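When the Simulator Did Not Stop: An Interview with the Safety Lead at Drukness

September 2022

The fault that halted work on the Unon control software in March was first noticed in a log file. A stop command had been issued during a simulated tabletop run, and the arm had gone on moving for a further 300 milliseconds. The limit set by the project is 49.

"A delay of that length is easy to miss on a screen," says the safety lead at Drukness, who agreed to discuss the matter once the internal review had closed. "On a physical arm with a person standing beside it, the same delay would be a reportable event."

Testing was suspended that afternoon. The team at Pereditz, which maintains the simulator, was asked to repeat the run without changing any settings. Of 29 repeats, 4 showed the same late stop. The review traced the fault to a queue in the motion planner. When the arm was close to an object, new position targets were placed ahead of the stop command, and the command waited its turn.

The safety lead is frank about how the error survived earlier checks. "Our stop tests were carried out over a clear table. The queue never filled. We had tested the easy case and signed it off — that was our mistake, and the report says so."

Stop tests are now run over a table set with household objects and tools, and the command is sent while the gripper is near them.
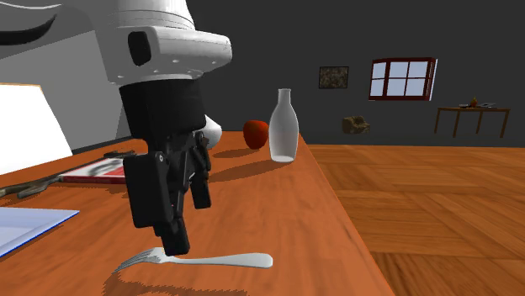
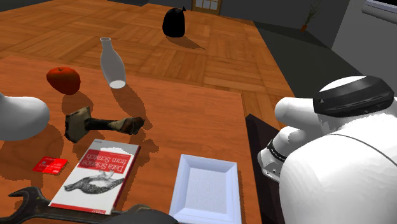 Simulated tabletop work, Unon project.

The stop command has since been moved to a separate channel which the planner cannot delay. An outside reviewer from Kaewsai examined the change and asked for one addition, a record of the time at which each command is received as well as sent. That was accepted.

Asked whether the software is now ready for use on hardware, the safety lead declines to give a date. "The late stop has not come back in the repeat runs. I would like to see the other planner faults closed before we discuss hardware, and two of those are still open."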